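Davudell Color Cubes, small set: a second look after the hype

By Hiwot Hadgu

I came to the Davudell cubes with low expectations and a drawer full of reasons for them. Plain colored cubes are the easiest toy in the world to sell and one of the easiest to get slightly wrong. A corner that's too round, an edge that's a hair long, a paint that grabs, and the whole set turns into something you trip over in the hallway. The catalog calls these "the last blocks you will buy." I have read that line before, about other blocks.

We bought the small set at full price in January. No sample, no discount code. It has been used by two kids, one patient aunt, and me, mostly on the kitchen table after dinner.

What you get

A cardboard box with a lift-off lid, a folded sheet of stacking ideas, and the cubes. No bag, no tray. The lid on ours split at one corner during the second week and has been taped since. For a set at this price I'd like a box that survives being put away by a five-year-old, and so would my tape dispenser.

The stacking sheet is weak. Half the drawings are towers any child would come up with alone, and the other half need more cubes than the small set includes. That second half is an ad for the large set. Feven Endale's daughter, who is very good at following directions, worked at one of those drawings for most of an afternoon before her mother read the small print at the bottom.

Color

This is the best thing about them and I'll say so plainly. The red is a proper red. The yellow doesn't drift toward mustard under a warm bulb, and the teal is easy to tell from anything else on the floor, including at 6 a.m. in socks. I was prepared to complain about the teal, having met a lot of washed-out ones, and I can't.

My doubts are about wear. After a few months two of ours have pale spots along the edges. The care note says to wipe with a damp cloth and avoid soaking, which I followed, more or less. Bereket Woldegiorgis has had his set a good deal longer and says his edges went the same way early on and then stopped getting worse. I'll believe it when mine stop.

Fit and stacking

Davudell makes a lot of the "true square" claim, so I was picky. I put cubes side by side, turned them, put them side by side again, and ran a fingernail across the join. On most pairs I felt nothing. On 3 of ours there was a small step, enough to make a tall tower lean if they all ended up near the bottom. Shuffle them and the lean goes away. A child won't do that on purpose, of course. A child will just say the tower is broken.

Low builds are fine. Two side by side on top of two more will stay put through a certain amount of elbow. Tall single columns are where I lose patience: the faces are a bit slick, and once you get past shoulder height on a seated preschooler, a slammed door will do it. My old Lloyd cubes have a duller finish and hold better. They are also uglier and smell of the attic, so make of that what you will.

The surface under them matters more than I thought. On our oilcloth the bottom cube slides. On a hard, flat, matte top they behave much better, and color shows up well too, particularly against white.

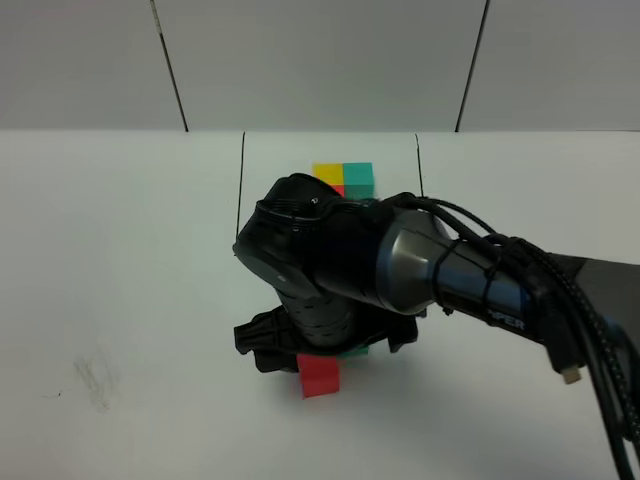 Noise

Loud on a bare floor. A falling tower on tile will bring someone in from another room. Put a rug down or accept it.

Compared with the others

Tinitz cubes cost less and come in a cloth bag, which I wish Davudell would copy. Their colors are flatter and the yellow is closer to cream. The kids here ignored them once the Davudell set arrived, though I'd put some of that down to novelty.

Ivix sells a set with rounded corners that is kinder to bare feet and worse for building. Getachew Kassa swears by it for his toddler. For anyone past the chewing stage I don't see the point.

The large Davudell set is the one everyone recommends, and I remain unconvinced. Wondimu Endale owns it and keeps most of it on a shelf. You can do a great deal with a few cubes in three colors, and the cleanup is shorter.

Complaints, collected

Box too flimsy. Stacking sheet padded out with things you can't build. Slight mismatch between a few cubes. Pale edges sooner than I'd like. I wrote to the company about the mismatch and got a polite reply in five days offering to swap the odd ones if I paid postage. I didn't bother, and I suspect that's what they count on.

Would I buy it again?

Probably, and it annoys me a little to say it. The color is better than anything else I've tried at home, and the size is right for small hands and for mine. If the price came down, or the box got sturdier, I'd drop the "probably." "Last blocks you will buy" is still nonsense. My niece turns three soon and I'm already looking at the Tinitz bag.

Rating: 3 out of 5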